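How to Make a Black Cloth Backdrop for a Tabletop

Posted 2022-01-30 by Perrine Vidal

I have made a lot of backdrops over the years, for pottery, for my sister's hats, for a shadow play in a school hall in Brilldale, and the plain black one is still my favorite. A blue bowl in front of black cloth looks like it has been plugged in! If you can sew a straight line (or iron one, see further down) you can make one of these in an afternoon, and it will last for years if you treat it kindly.

This page covers the cloth, the hem, the sleeve, the pole and the hanging. There's a bit at the end about lint, which is the real enemy.

What you need

Black cloth, wider than your table
Matching thread, or iron-on hem tape
A wooden dowel or a metal pole, longer than the cloth is wide
Two stands, or two hooks in the wall
Sandpaper, 400 grit, if you use a dowel
Spring clamps
Chain weight or a second, thinner dowel for the bottom hem
Chalk, a long ruler, pins, sharp scissors
A lint roller, and then another lint roller

Choosing the cloth

Go to a store and look at the cloth under the brightest light they have. Black is a whole family of colors. Some blacks go brown when light hits them, some go navy, and a few cheap ones turn a purple that you will never be able to unsee. Take two bolts over to the window and put them side by side. The difference can be huge.

You want something with no shine. Satin is out, and so is most lining fabric. Cotton velvet is wonderful because the pile swallows light, but it's heavy and costs a lot, and every cat hair in the neighborhood will find it. Wool felt is lovely and hangs well. Plain brushed cotton is what I tell beginners to buy. It's easy to sew, easy to wash, and it takes a hot iron without complaint.

Hold a single layer up to the light. If you can see your fingers through it, so will your camera as soon as there's a lamp behind, and you'll need a double layer or a heavier cloth. I once used a thin jersey because it was on sale and ended up with a ghostly bookcase in every shot. The jersey became pajamas.

Measuring

Measure the width of your table and add a generous amount on both sides. People always cut too narrow. Sit or stand where the viewer or camera will be, hold up a broom handle behind the table, and see how far it has to reach before the wall disappears on both sides. It's much farther than you'd think, especially if the backdrop stands well behind the table.

For the drop, decide first whether the cloth ends below the far edge of the table or goes all the way to the floor. My everyday one has a finished drop of 33 inches, just enough to start above head height when I'm seated and tuck behind the tabletop. For a show with people sitting low in front, go to the floor.

Then add your hems. I allow 2 inches at the bottom and enough at the top to go around the pole loosely. Please do wrap a scrap around the actual pole and pin it before cutting! A sleeve that's too snug is a misery.

Prewash

Wash the cloth before you cut, in cold water, on its own. Black sheds dye, and cotton shrinks. Dry it flat or over a rail. I know it's boring and you want to get to the sewing. I skipped it on my first one, and after its first wash it was short enough to be a pelmet.

Sewing the sleeve and hems

Lay the cloth out on the floor, face down, and smooth it from the middle outward. Mark your lines with chalk, using the long ruler. Don't trust the cut edge from the store, which wanders.

Start with the sides. Fold in a narrow hem, press, fold again, press again, and stitch. If your fabric is felt you can leave the sides raw, and they'll hang softer.

Next comes the top. Fold the edge over to make the sleeve, pin every hand's width or so, and stitch with a long straight stitch. Go back and forth a few times at each end, where the pole will tug when you slide it in. My old Ellis machine hates four layers of velvet, so I turn the wheel by hand over the thick corners and take it slow.

The bottom hem is sewn the same way, with the ends left open so the weight can go in. Chain weight gives a soft, even pull. A thin dowel makes the cloth flatter but swings like a gate if somebody opens a door.

No machine? Iron-on hem tape does a good job on cotton. Follow the packet, press firmly without sliding the iron, and let it cool fully before you move it. I wouldn't use tape for the top sleeve on heavy cloth, though. Sew that by hand, with doubled thread and small backstitches. Monique Pons sewed one of hers entirely by hand during a long train ride and I'm still a little jealous of how neat it is.

Preparing the pole

Sand a wooden dowel until it feels like glass. Any splinter will catch the cloth, and on velvet it leaves a pulled thread you'll be looking at forever. I start with 200 grit and finish with the 400. Wipe off the dust with a damp rag and let it dry before it goes anywhere near anything black.

A long dowel will sag in the middle under heavy cloth. If yours does, turn it so the bow points up, or switch to a metal pole. Painted poles can leave marks, so check by rubbing with a white sock.

Hanging it

Put the stands up first, with their legs spread wide, and hang something heavy low on each one. Slide the pole through the sleeve on the floor, then lift it with a helper. Doing it alone is possible (I've done it with one end resting on a bookcase) but it's so much nicer with two people.

Pull the cloth out sideways until it's smooth and put a clamp on each end of the pole. Then step back and look at it from the front. Is the bottom edge behind the far edge of the table all the way along? Any gap will show up as a bright stripe.
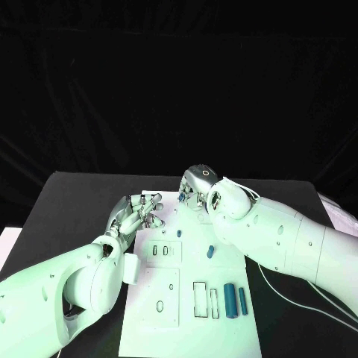

Black fabric hung behind a dark gray tabletop. The vertical folds and creases show only as faint, lighter streaks.

A dark table is a great partner for dark cloth. If yours is pale pine, like mine, cover it with a sheet of charcoal card or a remnant of the same fabric. Using the same fabric for both makes the whole background melt together, while a slightly lighter table keeps a clear horizon. I like the horizon for pots and the melted look for jewelry. Try both!

Getting the creases out

Iron before you hang, on the back, with steam. For velvet, never press the pile. Hang it up and run a steamer down the back, holding the cloth away from you with your other hand, and let gravity do the rest overnight. Pascal Bodin hangs his in the bathroom while he showers, and I have to admit it comes out beautifully.

Soft, vertical folds are fine. Sharp horizontal creases are what catch the light. That's why I never fold a backdrop for storage. Roll it onto its own pole, black side in, and slip an old pillowcase over each end.

Lighting

Keep your lamps off the cloth. Aim them at the thing on the table, from the side or a little above, and move the whole table forward from the backdrop if you have room. The farther it sits from the cloth, the less light spills back and the blacker the black gets. A strip of cardboard taped to the lamp as a flap works wonders for stray light.

If the background still looks gray in your photos, your camera is probably trying to brighten the whole picture for you. Turn the exposure down until the black looks black, then see whether the object needs more light.

About that lint

Roll the cloth from top to bottom, in one direction, right before you start. Do it again after lunch. Keep sweaters, towels and pets away. Tape wrapped sticky side out around your hand is fine in a pinch, but press lightly on velvet. For dust in the weave, take the cloth outside and shake it hard, then brush it with a clean clothes brush.

Wash cotton only when you have to, inside out and cold. Felt and velvet I leave to brushing and airing.

Questions from readers

Séverine Aubert asked whether a bedsheet will do. Yes, for a trial run, if it's a matte one! Most sheets are thin, so use it doubled, and expect it to fade in the wash.

Efraín Ñahui wanted to know about joining two widths. Run the seam vertically, press it open, and place it off to one side where nothing important will stand in front of it. On velvet make sure the pile runs the same way on both pieces, or one half will look lighter than the other.

I'm making a dark green one next, in wool, and will add notes on it once I've fought the corners.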